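Hopper-bottomed bin

A hopper-bottomed bin, also called a slope-sided bin or sloped tote, is an open-topped container whose inner walls lean inwards towards a flat floor smaller than the opening. It is used for holding loose, mixed goods that are taken out one at a time, and is found in stores, sorting rooms, workshops and packing stations.

Form

The bin has four main parts: the rim, the back wall, the side walls and the floor. In the most common pattern the side walls slope and the back wall is wide and upright or nearly so. Some makers slope all four walls. The angle is a compromise. A steep wall keeps more of the floor free for goods but leaves a tight corner at the bottom, from which thin or flat objects are hard to lift. A shallow wall opens the corner but reduces the volume for a given rim size.

Bins are made in one piece by moulding or are built up from flat panels fixed to a base. Panel bins are easier to repair, as a worn floor can be changed without replacing the walls. Grey is the usual colour for both. The Drivden pattern, a panel bin with a removable floor, was sold in 2 depths; the later Casado pattern kept the same rim but had a fixed floor.

Contents and arrangement

Goods in a bin of this kind are normally unsorted. Household items are a frequent load and cover a wide range of shapes and surfaces: brushes, rolls of tape, sponges, small toys, measuring tapes. Long objects such as brushes tend to come to rest along a wall. Round objects roll down the slope and settle on the floor. Soft objects stay where they fall and may hide smaller ones.

Prendergast (see Sources) divides loads into three classes: open, where every item touches the floor; leaning, where at least one item rests on a wall; and heaped, where items lie on one another. Most working bins pass through all three as they are emptied.

Emptying

A bin may be emptied by hand, by tipping or by a mechanical arm reaching in from above or from one side. Reaching in from the side leaves part of the opening clear, but the near wall must be low enough to allow it. Tipping is quick and is unsuited to fragile goods.
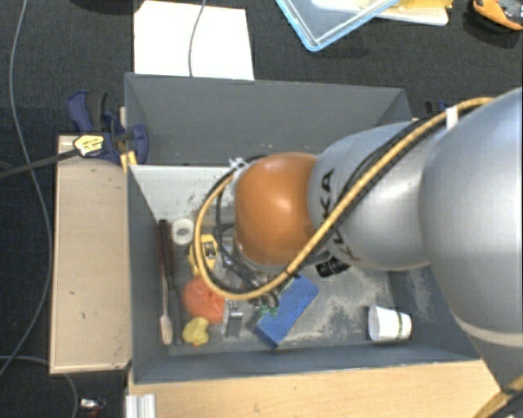

Grey bin with sloping side walls, holding a brush, a roll of tape, a yellow tape measure, a blue sponge and other household items. A KUKA arm reaches in from the right.

Wear and cleaning

The floor wears first. Scuffs and dust collect there, and in panel bins dust also gathers along the joints. Floors are brushed out dry and then wiped. Abrasive pads dull the slope and increase friction, so that light goods no longer slide. Dumitrescu recommends inspection after every 1,000 fillings and a new floor after 3,000.

Sources

Prendergast, T. Loose Goods in Open Containers. Halo, 2nd printing.
Dumitrescu, G. and Říha, J. "Floor wear in panel bins". Masix Storage Notes, no. 3.

Page last revised April 2021.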